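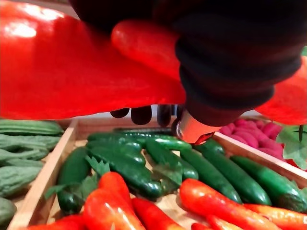 1. Picking: the pepper problem

Hi all, notes for Tue 21 July. A bell pepper is my favorite first test for a hand (shiny, lumpy, easy to bruise!). I want you to try the Rerkach grip setting and the Saduvus one on the same pepper and write down which one you'd trust with your own groceries.

2. Getting over to the basket

Run the arm at speed setting 4 and keep the fingers up while you travel.
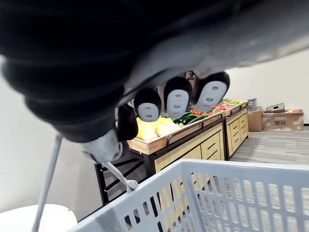 If you clip a rim on the way, log it and keep going. I clip things all the time.

3. Letting go

Open slowly, low down in the basket, and watch the wrist view as you do it.

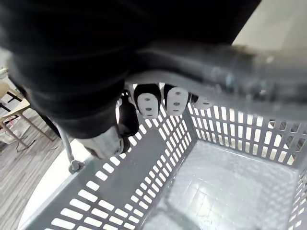

Heiskanen wrote back on last year's handout that opening slowly made the release worse with sticky pads, and that a quick open at 100 was cleaner. Fair point, so try both.

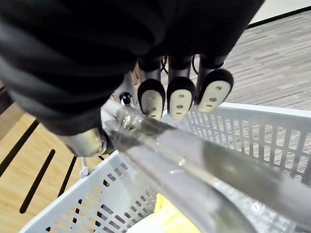
4. To hand in

One page, your grip logs, and which setting you'd keep.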